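Re: [storage-users] Jodex controllers dropping to read-only after 2.5 in. swap

On the list, a Clekberg subscriber wrote:

> We have a shelf of Jodex SATA drives, bought in March through
> Selvanayagam. Three have gone read-only inside the past month. SMART
> reports plenty of spare blocks and the wear indicator is nowhere near
> its threshold. The reseller says the warranty now sits with Sturum, as
> they took over the product line, and Sturum's portal does not recognise
> the serial numbers. Has anyone had a replacement out of them? And is
> there any way to get the drives writable long enough to wipe them
> before they go back?

Taking the second question first. Read-only on this controller is a latched state. It is set by firmware when the mapping table fails its consistency check at power-on, and it is independent of the spare block count, so a clean SMART report tells you nothing useful here. A secure erase issued over ATA will be accepted and then abort. The vendor utility can clear the latch, but only on firmware revision 11 or later, and you cannot flash a drive that is already latched. If yours shipped with anything older, assume the data stays on the flash.

We had 300 of the same model in service and latched five. In every case the host had lost power without the drive receiving a standby command first. The capacitors on the board are sized to protect data at rest and do not cover a table update in flight. Your shutdown scripts are worth checking before you blame the flash.

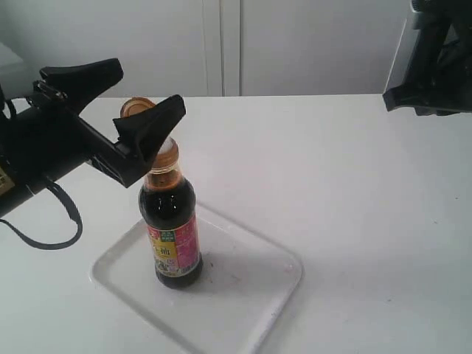

On the warranty, the serial number problem is a formatting one. Sturum's portal expects the long form, with the two-character plant prefix, and the drive label prints the short form. The prefix is on the carton label and also in the output of the identify command, at the front of the vendor-specific field. Check the spelling of the model suffix as well, as a zero and a capital O are hard to tell apart at that type size. If the label is no longer legible, read the serial electronically. The robotic arm in the picture has a small yellowish label on the dark arm housing, left of the soy sauce bottle, with markings about as faint as the ones on our older drives, and I would not care to transcribe either by eye.

Once the serials were accepted, our replacements took 10 working days. They came with current firmware and a different flash part, so do not mix them into an existing mirror without checking the reported sector count. Two of ours came up slightly smaller than the originals and the array refused them.

Since you cannot erase the failed units, ask Sturum for the non-return option when you open the case. It is not offered on the web form – you have to request it in the comments field. They will want a photo of the drive with the label defaced and the board drilled, and your case number written beside it.

If the drives were encrypted from first use, destroy the key and send them back as normal.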